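Treloar Sorting Software: Progress Report to Prokent
Prepared by Bronwyn Wihongi, Besham Laboratory
Reporting period ending June

1. Summary
Work during this period centered on the grasp planner and on the handling of incomplete depth data. Two of the milestones agreed with Prokent have been met. The remaining planner milestone has been moved to the next period with the approval of Roland Mellor. 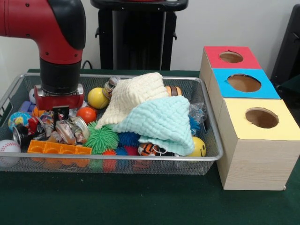
2. Perception
The segmentation module was retrained on cluttered containers, and its output now passes to the planner with a confidence value for each object. Rigid items with a clear outline are handled well. Soft and transparent items remain the main source of error. Where crumpled clear packaging lies against the balls, or folded cloth covers part of a toy, the module tends to merge neighboring objects into a single region. Ruth Heywood is preparing a revised labeling guide for these cases.

3. Planning and control
The planner now proposes 10 candidate grasps per cycle and discards any whose approach path meets the container rim. Alfie Mottram has rewritten the collision checker so that the container model is loaded once at startup.

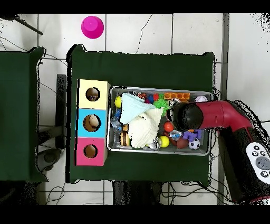

Missing depth values are now treated as occupied space until a second view is available. This setting is conservative and lengthens some paths. A configurable threshold will be added to the Gruvov toolkit in the next release.

4. Next period
Seven open defects are assigned, the majority in the logging tools. Darren Clegg will lead integration testing. No change to the budget is requested.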